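Workshop notebook, Clevard craft room
14 March 2020

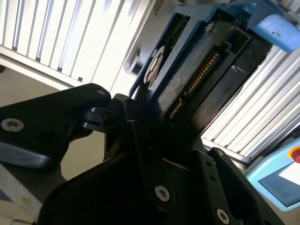

3.5-inch drive in the blue carrier, connector side.

Rawhide lacing for the hand drum, second try.

The hide from Naidoo was in the bucket since yesterday evening, so it had a full night of water. In the morning it was soft in the middle but still stiff near the neck part. I cut off the neck and put it back in the bucket. It can become small pieces for knife sheaths.

I cut the lace in a spiral from one round piece, as it is shown in the old booklet, and got 27 feet of it before the width became bad. The first half is quite even. After that my hand was tired and there are two places where it is too thin. I marked them with red thread and will keep them away from the rim.

The frame is the ash one from Bovik. The colour is a bit grey on one side, I will oil it later. Inside edge sanded again, with more care at the joint, where the last skin was torn. I rounded it until I could not feel any corner with the thumb.

Holes: punched with the small tube, not the knife. A knife cut wants to run further when the skin is pulled. I placed them two fingers from the edge.

Lacing went three times around to take out the slack. Do not pull hard! Last time I pulled like for a boot, and when it dried the frame went oval. The skin will make itself tight. The centre of the cross at the back I wrapped with a leftover strip, for a handle.

Drying on the shelf by the north wall, far from the heater, skin side up. Please do not turn it or tap it before it is dry.

To do:
- ask Naidoo if a thinner hide is possible for April
- label on the Aromach oil tin is gone, write a new one
- sharpen the small tube punch
- beater: choose the stick, the head still needs stuffing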